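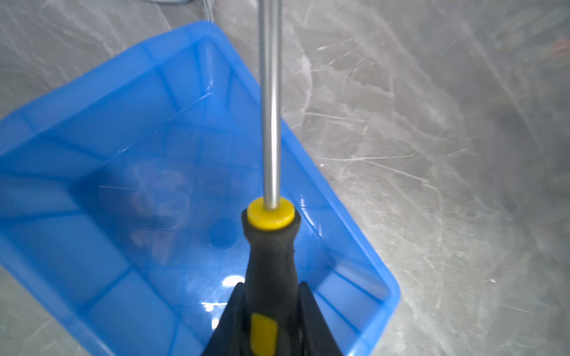
I'd been promised tea and a tour at Hasten's Kanddale workshop, and I got both, along with the most interesting failure I've seen all year. Tsz-kin Man met me at the door in December drizzle and took me straight through to the tool-sorting arm, which they call Postier and talk about rather like a family dog.

Its job is to pick up hand tools and put them in a blue bin. On cycle 641 of a run meant to reach 3000, it let go of a screwdriver halfway through the lift and flung it a good way past the bin, close to where Povilas Paulauskas had been standing a minute before (he'd gone to see about the biscuits, bless him!). No harm done, but they stopped everything and went back to the logs, and I was lucky enough to sit in.

Povilas found that the grip force had been sagging since cycle 267, a tiny bit each time, and the low-force alarm had been muted during an earlier test and left that way. He was quite cross with himself about it. The alarm can't be muted from the screen any more, and there's a yellow line on the floor plan now that you don't cross while the arm is live.

We watched the slow re-test from well back until my train was due. They'd reached cycle 12 and the kettle was on again.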